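4. How the class picked its tasks, and what we learned from the bun task

I should say up front that I teach this course, so I am hardly a neutral party. Everything in this section comes from my own notes, the students' lab books and the log files, and where those three disagree I have gone with the log files.

The first assignment was simple on paper. Each team had to choose a kitchen job that needed two arms, write down what "done" meant, and then teach the arms to do it from recorded demonstrations. Most teams went for something with a lid. Leidy Apaza and Sunee Kaewmanee wanted steamed buns, and I tried to talk them out of it (I thought a domed, smooth thing in a deep metal pot was asking for trouble in week one). They had a good answer ready - if every team picked easy objects, we would learn nothing about the grippers. So buns it was, and they named their project Furkik, which I still can't explain.

Their write-up split the job into stages. The lid comes off and goes flat on the table. One arm then moves the buns from the steamer basket to a plate, one at a time, while the other stays near the lid handle so it can put the lid back at the end. Figure 2 shows a transfer stage, with one bun on the plate and the right gripper down in the basket.

The students recorded 314 demonstrations over the term, and Saimi Huttunen went through all of them by hand, tossing out any where the person driving the arms had stopped to talk. That left 135 for training. I thought this was far too picky! She was right, though. Policies trained on the full set had a habit of pausing over the pot for no reason, and the ones trained on her smaller set mostly didn't. We had spent a whole lecture on data quality and I don't think it landed until people watched an arm just hang there, waiting for a conversation to finish.

Now for the part I got wrong. I had told everyone that grasping would be the hard bit, and I built the grading sheet around it. But when Segundo Inga went back and labeled the failures, the usual culprit was getting in and out of the basket. A gripper coming down at a slant would brush the rim, the pot would shift a little, and from then on every reach was slightly off. The team that called itself Villca ran into the same thing with a saucepan, so I don't think it was anything special about the steamer. Next year the sheet will give as much credit for the approach as for the grasp, and I have asked for trials where the pot starts in a different place each time.

We also had a long argument about the lid. Nidia Tello felt that leaving the left arm parked by the handle was a kind of cheating, because it took away a big reach at the end of the run. The Furkik pair said a cook would do the same. I let it stand, but I asked them to report runs with and without the parked arm separately, and they are kept apart in the tables of Section 5.

One last note on the setup. The table and arm positions stayed put after 5/2/18, so all results from that date on can be compared directly. Earlier runs were made with the table turned the other way, and I have left them out of the scores, although the students' comments on them are in the appendix and are well worth reading (Leidy's especially).

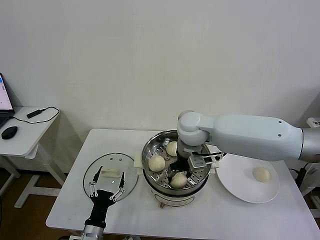

Figure 2. The bun task during transfer, with the lid set down to the left of the steamer.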